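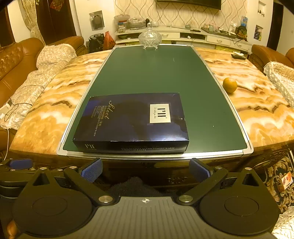 Home Visits for Older Residents of Grirnermont
Progress report to the Güler Fund
Period covered: October to March

1. General situation

The project continues according to the plan which we sent to you with the application. At the end of March we visit 28 households in Grirnermont and in the upper part of Pliltwood. In the autumn the number was lower than we had wished, as the letter from the health centre went out only in November. After this letter the telephone calls came quickly, and for some weeks we had a waiting list. The list is now closed and all who were on it have received a first visit.

A visit lasts one hour. We had written forty-five minutes in the application, but this was too short for people who live alone, and the visitors were arriving late at the next address. We changed the timetable in December and we ask you to accept this change also for the second half of the year.

2. Visitors

We have 9 trained visitors. Two persons left during the winter, one for a full-time job and one for family reasons, and two new persons finished the training in February. The training now has an extra evening on hearing loss. The visitors asked for it themselves, and the evaluation forms were good.

Travel is still our weak point. The bus to Pliltwood does not run after five o'clock in the afternoon, so these visits must be in the morning, when many residents have their medical appointments. We have written to the bus company and we wait for the answer.

3. Warm homes in winter

In January we added a small activity which was not in the first plan. During the visits we spoke about heating, draughts and warm clothing. Several residents heated only one room, and some did not know that they could ask for help with the electricity bill. We helped to fill in the forms for this help. Most of the applications are accepted, and the others are still in process at the town hall.

We also printed a leaflet in large letters. It was printed in 1,000 copies by Clundex, who gave us a reduced price. The leaflets are in the pharmacy, the library and the waiting room of the health centre. A second printing is not needed this year.

4. Money

The spending is close to the budget. The line for travel is a little higher than planned and the line for room hire is lower, as the library lets us use the reading room without payment on training evenings. We would like to move the difference from room hire to travel. The table with all lines is in annex 2, together with copies of the larger invoices.

5. Next months

From April we will begin the short walks in the park for residents who are able to go out. The route has benches and no steps. We will also repeat the questionnaire from October, with the same questions, so that the answers can be compared.

One matter is open. The agreement for our office telephone ends in June and the new price is not yet known to us. We will write to you as soon as we receive the offer.

The final report will reach you in September, after the accounts have been checked.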